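Two grippers, one very patient arm

Posted 27/08/2023

I finally spent a whole weekend on the gripper comparison I've been promising since last November, and I had such a good time that dinner got forgotten twice.

The contenders: the Nallari parallel gripper, which I've had for ages, and the Skostard, which closes with longer fingers that angle in toward each other. Same arm, same controller, same set of things to pick up (a socket wrench, a foam block, a paper cup, a zip bag of washers). I gave each gripper 300 picks, spread over two evenings, and wrote down every drop.

Nallari first. It's quick, it's quiet, and it does the foam block and the wrench all day long. The paper cup is another story! Even at the lowest force setting it leaves a dent, and I went through most of a sleeve before I gave up trying to tune it. The bag of washers it either grabs perfectly or shoves across the table, with not much in between.

The Skostard surprised me. I expected the longer fingers to flex, and they do, a bit, but the flex seems to help with soft stuff. It kept hold of the cup without crushing it on nearly every try. Where it lost points was the wrench, which likes to swivel in the grip if you catch it off center. Changing the approach angle by 4 degrees fixed most of that, and I'd love to know why four works and three doesn't.

Then there's the camera question. I swapped my old overhead one for a small Lemau unit at the wrist, and I'm never going back. You get the tips and the thing you're reaching for in the same view, all the way down. The price is glare. With a bright lamp up and to the left, that corner goes white and takes everything behind it along. I've turned auto exposure off and that's better, still not great.
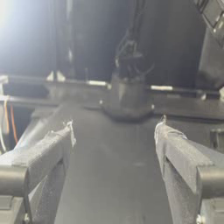 Mwanaisha Langat wrote to ask whether I'd tried silicone pads on the fingertips, as tape on hers always starts to fray and then the grip changes from one day to the next. Good point, and no, I haven't. She cuts hers from a baking mat and replaces them once a month, so I've got a mat on my shopping list now.

Next up is the Iwasaki controller, which Mirta Ibarra is lending me for a couple of weeks. I want to run the wrench picks again on it with the same angles and see if the swivel is the gripper's fault or mine. If you've got settings for it, send them over, please!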